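Our Visit to the Open House at Khurana Family Orthodontics, Stestmont
August 3, 2021

We had been meaning to see the new Khurana office in Stestmont ever since the postcard came in March, and when they opened the doors for an afternoon I packed both kids and a bag of crackers and off we went. It's 21 miles from Flillgate, so not exactly next door, but the drive is pretty once you're past the feed store.

There was a good crowd, 85 by the sign-in sheet when we left, and a lot of them were parents like me with a child who'll need braces sooner than anyone would like. The hygienists let the little ones press their fingers into the molding putty — my youngest could have stayed all day! — and one of the assistants showed us how a scan of the teeth turns into a model you can spin on a screen. I asked far too many questions about retainers and she answered every one of them.

We also got a peek at the lab room, where they trim the models, and I came home with a folder on payment plans (a first consultation is $217, and they'll put it toward treatment if you go ahead).

The waiting area is carpeted in dark gray tiles, very easy on the feet after all that standing.

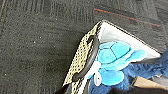
Getting There and Parking

Take the Prastance Road exit and turn left at the second light. Parking behind the building is free for 2 hours.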